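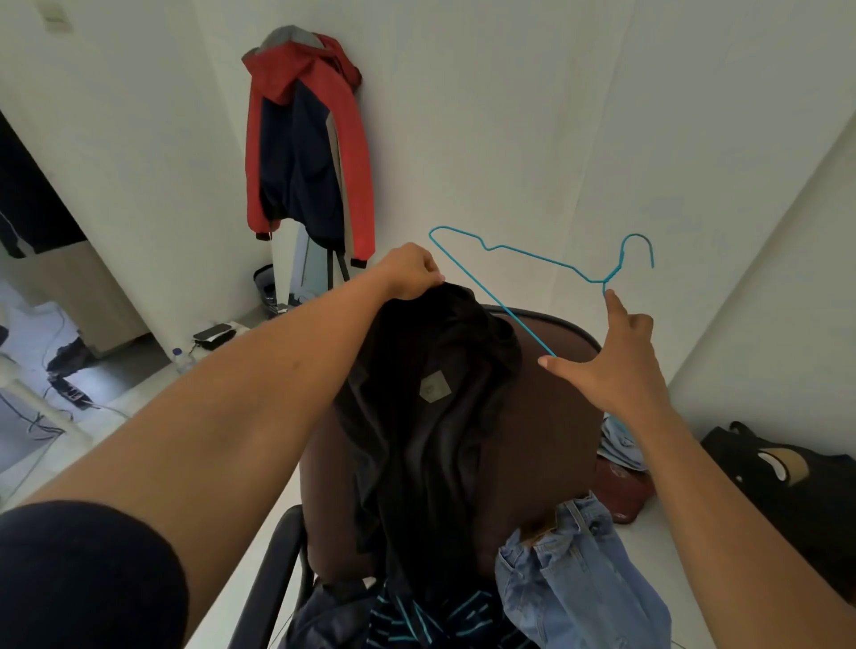
Black garment, light blue wire hanger, brown chair. State of the art, human division.

Search this blog
Type and hit enter

I have a chair. You probably have the same one. It was bought for sitting on and it has not been sat on in a long time, because it is where clothes go when they are too clean for the wash and too worn for the closet. At the time of writing it holds jeans, something navy with teal stripes, and whatever is still waiting its turn on a hanger.

Every year I ask myself whether a machine could deal with the chair yet. Every year I spend a week in July reading about it, watching clips at double speed and then at the real speed, which is a sobering thing to do. So here is this year's report from a man with no qualifications except 10 years of writing software for warehouse conveyors and a lot of unhung laundry.

The short answer is no. The longer answer is more fun.

Start with what hanging up a shirt asks of you. You have to find the top edge of a thing that has no fixed top edge. A dark piece of cloth in a heap is a dark heap. You pinch some of it and lift, gravity sorts out a bit of the mess, and from the way it falls you work out where the neck went. Meanwhile your other hand has the hanger, which is a triangle with a hook on it, and the hook is always pointing at the wrong wall. Then one shoulder of the hanger goes in, the cloth slides, you chase it with a thumb, and the second shoulder goes in while the first one tries to come out.

I can do this while thinking about soup. At my old job we had a picking arm that could put boxed goods on a belt all night long without complaint, and we once gave it a T-shirt in a polybag to see what it would do. It did well. Then we took the T-shirt out of the polybag. We went to lunch early that day.

Boxes are polite. A box is the same box after you pick it up. Cloth is a different shape every time you touch it, and a black garment on top of other clothes gives a camera very little to go on. If you are lucky there's a small gray patch somewhere on the front to tell you which side you're looking at.

Now the contenders. Kestemon sells a folding cabinet, and I have seen one working at a trade show. You clip the shirt onto it yourself, neck up, sleeves straight, and it folds the shirt. It folds it very nicely. But the clipping was the hard part, and the clipping was me. It also does not do jeans, or anything for small children, or hangers. I asked about hangers and got a brochure.

Rinarine has gone the other way, with a two-armed thing on wheels called Udo. Udo has a friendly name and no face, and I'm grateful for the second part. In the long version of the demo (the one without music) Udo hangs up 6 shirts. They're all light colored, all laid flat on a table, and all going on thick plastic hangers held upright in a rack. I timed it at 62 seconds for the best shirt. The worst one ended up on the floor, and Udo kept making the motions of hanging it, with great care, on nothing. I've had mornings like that.

To be fair, a couple of years ago it would have been stuck at the picking up. The improvement is real. They're learning from people now, from hours and hours of hands doing ordinary stuff, and Rinarine says it used around 2,000 hours of it for the shirts alone. My own lifetime total must be lower than that and I can already do trousers, but then I had a head start in having fingers.

The shop floor side is further along. The Mikuš plant, where I did a contract last winter, has a line that feeds cut fabric panels into sewing stations, and it works because somebody made the world easy for it - flat stock, one color at a time, fixed lights, and a vacuum plate that doesn't need to understand anything. Where the panels become a sleeve, a person takes over. I watched that handoff for most of an afternoon. She turned a sleeve right side out in one flick, without looking down, and the machine beside her waited for the next flat thing.

That's roughly where I think we'll be for a while. Flat things, yes. Things in known places, yes. The chair, with its layers, and the thing like a cap on the floor behind it, no.

People keep telling me I could just buy a second chair. I have looked into it. There's a nice one for sale two streets over and I'm picking it up after work.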